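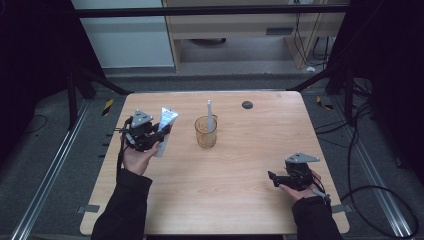
기준서 초안이 너무 길어서 작업대 앞에서는 펼쳐 볼 수가 없다는 의견이 회의 시작과 함께 나왔다. 한 참석자는 양손에 그리퍼를 든 사람이 읽을 수 있는 분량은 한 장이 한계이고, 나머지는 교육 때 다루면 된다고 했다. 이에 따라 안건 순서를 바꾸어 기준서 분량 문제를 먼저 논의하였다.

Kullo 작업 기준 협의 회의록
일시: 화요일 오후 2시
장소: Domon 2층 회의실
참석: 수집팀, 검수팀, 안전 담당, Skinon 측 2명(화상)
불참: Srour 측(서면 의견 제출)

1. 기준서 분량
현재 초안은 본문과 부록을 합쳐 19쪽이다. 작업자용 한 장짜리 요약본을 따로 만들고, 본문은 검수와 교육용으로 둔다. 요약본에는 시작 자세, 파지, 중단 조건, 종료 자세만 넣는다. 용어는 본문과 똑같이 쓴다. 초안에서 '집게', '그리퍼', '핸드'가 섞여 쓰인 부분은 모두 '그리퍼'로 통일한다.

2. 지난 회차 검수 결과
검수팀 보고. 제출된 기록 1537건 가운데 594건을 표본으로 뽑아 확인했고, 그중 111건을 반려하였다. 반려 사유로는 시작 자세 누락이 가장 많았고, 다음이 물건을 맨손으로 고쳐 잡은 경우였다. 검수자 사이에 판정이 갈린 기록도 있었다. 물건을 놓은 뒤 다시 잡은 동작을 실패로 볼 것인지 한 동작의 일부로 볼 것인지가 문제였다.
논의 끝에 다시 잡기는 한 번까지 허용하고 기록에 표시하기로 했다. 두 번째부터는 해당 기록을 중단하고 처음부터 다시 한다. 이미 반려된 기록은 소급해서 살리지 않는다.

3. 양손 작업에서 쉬는 손의 위치
튜브와 컵을 놓고 하는 세면용품 정리 과제를 두고 가장 오래 이야기하였다. 왼쪽 그리퍼가 튜브를 잡고 있는 동안 오른쪽 그리퍼는 비어 있는데, 이때 빈 쪽을 어디에 두어야 하는지가 초안에 없다.
수집팀은 빈 그리퍼를 상판 위에 그대로 두자고 했다. 몸 쪽으로 완전히 빼면 다음 동작이 늦어지고 어깨도 더 피로하다는 이유였다. 안전 담당은 상판 위에 두는 데는 동의하나, 끝부분이 반대쪽 손을 향한 채 가까이 다가가는 것은 막아야 한다고 했다. Skinon 측은 거리를 숫자로 정하면 작업자가 거리만 신경 쓰게 되니 위치로 정하는 편이 낫다는 의견을 냈다.
결정: 쉬는 그리퍼는 상판 위, 자기 쪽 절반 안에 둔다. 벌린 상태로 두며, 잡는 동작을 흉내 내지 않는다. 컵처럼 넘어지기 쉬운 물건의 위로는 지나가지 않는다.

4. 파지 방법
튜브류는 몸통을 잡는 것을 원칙으로 한다. 납작하게 눌린 끝을 잡는 방식은 별도 과제로 등록된 경우에만 허용한다. 내용물이 남은 튜브는 너무 세게 쥐면 샐 수 있으므로 뚜껑을 확인한 뒤 배치한다. 컵은 손잡이 방향을 회차마다 바꾸고, 바꾼 방향을 기록지에 적는다.
칫솔처럼 컵에 기대어 서는 물건은 처음 기울어진 방향을 손으로 바로잡지 않기로 했다. 반대 의견이 있었으나, 매번 똑같이 세워 두면 배치가 한쪽으로 치우친다는 검수팀 설명을 듣고 받아들였다.

5. 케이블과 바닥
Srour 측 서면 의견을 낭독하였다. 요지는 손목에서 나오는 케이블에 여유가 부족하면 작업자가 무의식중에 팔을 덜 뻗게 되고, 여유가 지나치면 바닥에서 발에 걸린다는 것이다. 안전 담당도 같은 의견이었다.
바닥에 고리 모양으로 놓이는 굵은 케이블은 작업자가 드나드는 쪽을 피해 둔다. 얇은 선은 한데 묶어 프레임에 고정한다. 소매 옆을 지나는 선은 착용 후 팔을 끝까지 뻗어 당김이 없는지 확인하고 시작한다. 상판 양옆의 테이프가 들뜨면 그 자리에서 교체하고, 다음 조에 넘기지 않는다.
바닥 표시 테이프의 색 구분은 Domon 시설 기준을 따르기로 하고 본 기준서에는 따로 적지 않는다.

6. 중단 조건
다음 경우에는 작업자 판단으로 즉시 멈춘다. 물건이 상판 밖으로 떨어진 경우, 케이블이 당기는 느낌이 있는 경우, 그리퍼가 서로 닿은 경우, 다른 사람이 프레임 안으로 들어온 경우. 중단한 기록에는 불이익을 주지 않는다. 수집팀 요청으로 이 문장을 요약본에도 그대로 싣는다.
떨어진 물건은 그리퍼를 내려놓고 줍는다. 손에 든 채 몸을 숙이지 않는다.

7. 다음 회차 물량
약 1000건으로 잡는다. 새 기준에 익숙해지는 시간을 고려한 것이며, 10월 이후 물량은 반려율을 보고 다시 정한다. 수집팀은 연속 작업 시간 제한도 함께 정해 달라고 요청했으나 자료가 부족하여 보류하였다.

할 일
요약본 초안 작성: 수집팀, 다음 회의 전까지
다시 잡기 표시 항목 추가: 검수팀
케이블 고정 위치 점검표: 안전 담당
그리퍼 점검 주기 회신: Skinon
연속 작업 시간 자료 정리: 수집팀, 검수팀 공동

보류 안건
왼손잡이 작업자의 시작 자세. 현재 초안은 오른손잡이를 기준으로 쓰여 있어 문구 수정이 필요하다는 지적이 있었고, 다음 회의 첫 안건으로 올린다.

오후 4시 20분 폐회.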